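Workshop notebook, January
Sash windows, front room, Bellini house

Started 8.15. Both upper sashes out and on the trestles by ten. The cords on the left window had been painted in so many times that I had to cut them with the old bread knife. Weights are fine. Pockets were screwed, with brass screws, so whoever did the last repair knew what they were about. Before that they will have been nailed like the ones upstairs.

The house is one of the plain captain's houses on the harbour side, two rooms wide with the door in the middle. Mrs Bellini has a print of the street from before the fire and is keen that the front goes back to the way it looks there. I had a proper look at it over tea. The print shows the lower windows with smaller panes than the ones we have now, and I am fairly sure it is right. The glazing bars in our sashes are a different section from the ones in the attic, and the meeting rail has been packed out to take them. So the attic sashes are probably the old pattern and the front ones a later change. Fulvio thinks the same but wants to see behind the architrave before he says so to her.

Measured the attic sash again to be sure. Bar is 16 mm on the face. Width between the bars is not even, which is normal for hand work. I have drawn it up full size on the back of the lining paper and pinned it over the bench. Please leave it there.
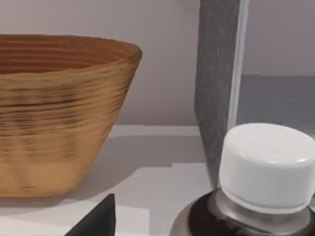 Stripping. Did the left upper sash with the heat plate and a hook scraper, mask on throughout, sheet down. Seven coats that I could make out on the inside face. Bottom one is a stone colour, then two greens, then white all the way up. I kept a chip from the corner in an envelope marked "front L upper" in case Fulvio wants to match the stone colour. The outside is less use for this as it has been burned off at some point and there is scorching under the white.

Rot: bottom corner of the right upper sash, goes in about as far as the tenon. Will need a new piece let in. The left is sound apart from the putty, which came away in one length. Three panes of old glass saved, one cracked across while I was lifting it. My fault, I should have warmed the putty for longer. Wrapped the good ones in newspaper and put them on edge under the bench, not flat.

Tried Fusavex on the soft part of the sill. It takes longer to go off than the tin says when the shop is this cold. Left it under the lamp for 90 minutes and it was still tacky at the edge. Will look again in the morning before sanding.

Udo rang about the timber. They can do the redwood but not in the length for the sill, so that will have to come from Flidora with the next boat. Price for the lot including carriage is 600, and I have said yes.

Still to do:
New cord, both windows
Ask Mrs Bellini if we can borrow the print for a day to copy it
Sharpen the small ovolo plane
Board over the left opening better, it rattles

Fulvio - the parish survey has this front down as "original sashes". If the architrave bears us out, someone ought to write and tell them. I would sooner it was you, your handwriting is better.

Packed up 4.40, light gone.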